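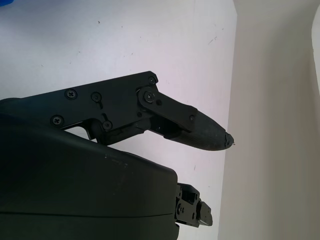 2. Checking the small screws

Your Plakuno screwdriver set is ready to use, so now for the fun part!

1. Lay a pale cloth on the table (dropped screws show up beautifully on it).
2. Try the Phillips tips in the screw head until one sits snugly, with no wobble.
3. Press down gently and turn clockwise until the screw stops.
4. Work your way along the part, then go back over every screw once more.

Note: Spare tips are sold under part number 3272.

Caution: Never force a screw. If the tip slips, stop and try the next size.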